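Akadwood recipe cards, readme

Last touched 6/13/23 by Elin. Previous version had the wrong column names, bin it if you still have it.

What's in here

Typed-up recipe cards from the Akadwood tin plus the ones Lempi Vuorinen scanned from the Mets canteen binder. 640 cards in total. One row per card, one text file per card, same number on both. Scans are in a separate folder and are big, don't pull them unless you need to check somebody's handwriting.

Files

cards.csv - the main table
text/ - full wording, one file each
scans/ - front and back, backs only where there's writing
units.csv - what we turned cups, gills, "a teacup" etc into
todo.txt - what it says

Columns in cards.csv

id - number, no gaps
title - as written, spelling left alone
title_en - English title, blank if the card was in English already
source - tin or binder
course - soup, main, side, pudding, baking, preserve, other
serves - blank if the card doesn't say. Don't guess
oven - in C. Gas marks converted, original kept in oven_raw
oven_raw - as written, so "hot", "quite hot", "slow" and so on
hand - who we think wrote it, initials, q means queried
checked - y or n

Where they came from

Tin cards are mostly household ones, English and some Estonian. Binder is canteen stuff, quantities are for a full sitting so don't be alarmed by the flour. 132 of the cards are from the binder, rest are tin. Agnese Raudsepp did the Estonian titles and Dace Priedītis did the few Latvian ones, any mistakes in the English after that are mine.

Typing was done over a long winter and finished in March. We used Graltent for the sheet because it keeps the accents, Bodura mangled them. If you open cards.csv and see rubbish in Dace's surname you've got the wrong encoding, it's UTF-8. 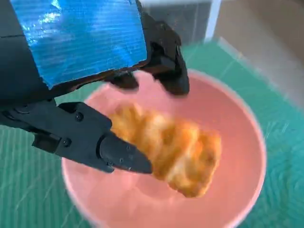
Crumbed and fried things gave us the most bother for course. Same cutlet turns up as a main in the binder and a side in the tin. We went with whatever heading the card sat under, and if no heading then main. Fritters with sugar on are pudding, fritters without are side. Pancakes are pudding full stop, Helju Uibo disagrees and has said so in the notes column.

Duplicates

Left in. 11 pairs are word for word the same, listed at the bottom of todo.txt. Lots more are nearly the same (there's a great deal of gingerbread) and those are worth keeping, the differences are the interesting bit.

Known problems

- card 329 has two recipes on it, one each side, nothing to do with each other. Both in the one text file with a line between
- oven temps on the older cards are a guess once you get past the gas mark ones. "Moderate" went in as 180
- butter and marg are both "fat" on some cards, not fixed
- hand column is shaky, two people in the tin wrote very alike
- a few scans are sideways
- serves is text not a number, some say "6 or 8" and one says "enough"
- fractions typed as 1/2, excel will turn some into dates if you let it. Import as text

Safety

Old preserving times are copied as written and some are far too short by modern advice. Please don't bottle beans from these. Same goes for anything that leaves cooked rice or meat out overnight.

Using it

Fine for cooking, teaching, local history, playing about with. Say where it came from if you print any. Please leave off the names and adresses written on the backs, we've taken them out of the text files but they are still on the scans. Ask Lempi before putting any scans online.

Corrections

Send the card number, what it says now and what it should say. One per line if you can. Don't edit cards.csv directly and send it back, we had three versions going round at one point and it took ages to untangle. Helju is merging changes, I'm only doing the scans now.

Still to do

finish the checked column
redo the sideways scans
settle on one spelling of piparkoogid in title_en notes
add weights for eggs, probaly
second binder, if Lempi can get it out of the cupboard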